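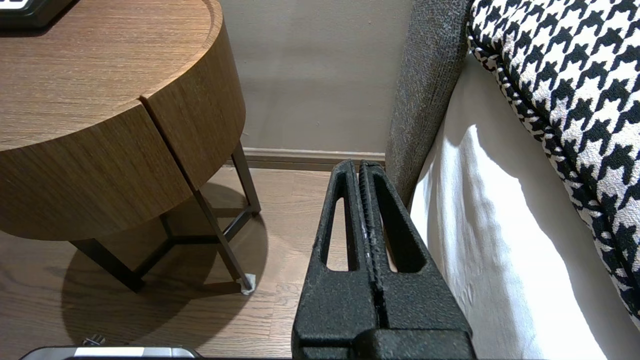
Pikska Guesthouse Refit – Second Progress Report
To: Theresia Widmer
From: Hubert Bühler
Oct 11, 2024

You asked for a report on whether the linen and laundry savings we were promised in the spring are showing up. The short answer is that I can see a few of them, I can't find the others, and I don't yet trust the ones I can see.

Where we are

The refit of the upper floor is finished apart from the hallway lighting. The lower floor has two rooms still waiting for paint. Lorenz Mayrhofer says the painters will be done before the end of the month. He said the same in the last report, so I have left those rooms out of the booking calendar until I have walked through them myself.

The new linen contract with Reisinger started when the upper floor reopened. Under the old arrangement we owned the sheets and washed them on site. Now Reisinger owns them, picks up the dirty ones and drops off clean ones. The case made to us was that this would cut water use, free up the laundry room and cost less per stay. I'll take these in turn.

Water

The meter reading is lower than it was a year ago. I would be careful with that. For most of the period half the house was closed, and an empty room doesn't shower. Gaurav Tomar tried to correct for this by dividing the water used by the nights sold, which gives a drop of nearly 18 percent. His sums are fine. My trouble is that the old figure includes a leaking cistern that was fixed during the refit, and we have no idea how much of the drop belongs to the cistern. I'd ask that the 18 percent not go into the annual report until we have a winter's readings to put next to it.

Laundry room

It is free in the sense that the big washer has been disconnected. It is not free in the sense of being usable, as the washer is still in it. The dealer who was going to take it has stopped answering. Mitiku Kassa has found a second buyer in Lamen who wants it for less and wants us to deliver it. I have told him to go ahead if the man pays first.

We also kept the small washer, for towels and for the odd emergency. It is running more often than planned. Reisinger's deliveries have been short 4 times so far, and each time the staff washed what they had.

Cost per stay

On paper the contract is cheaper. The price we compared it with, though, came from the consultant's study, and that study charged the old laundry with the full wages of two people who also cleaned rooms, served breakfast and answered the phone. They still do all of that. We haven't saved their wages and no one had planned to let them go. If I take the wages out, the contract costs a little more than what we did before. It may still be worth having – the staff like it, and the sheets are better pressed – but we should stop calling it a saving.

There is also a charge for lost or stained items that I don't think any of us read closely. The first invoice had 8 pillowcases on it. We dispute them. Reisinger has agreed to look at their own count and has not come back to us.

Booking system

We moved to Hima at the start of the period. The sales material talked about filling quiet nights by adjusting prices on its own. I have looked at the quiet nights and they are still quiet. It did lower our prices on a holiday weekend when we would have sold out anyway, and I have turned that feature off. The calendar and the invoices work well, and the front desk makes fewer mistakes than it did with the old book. I would keep it for that alone and go down to the cheaper plan at renewal.

Guest comments

Mostly good. People mention the quiet and the breakfast. Two complained about the hallway being dark, which we know. I don't read much into the rest, seeing that guests who have stayed in a half-open house at a reduced price are likely to be kind about it.

Money

Spending on the building work is within the approved budget, with the lighting still to be billed. The contingency has been used for the cistern and for the extra plastering in the stairwell. There is very little left in it. If the lower floor brings up anything behind the walls, I will be writing to you again.

What I need from you

A decision on the Reisinger contract before the notice date. My own view is to let it run through the winter and ask for a lower price, using the short deliveries as our argument.

Your agreement to hold back the water figure.

A copy of the consultant's original worksheet. I have asked for it and been sent the summary again.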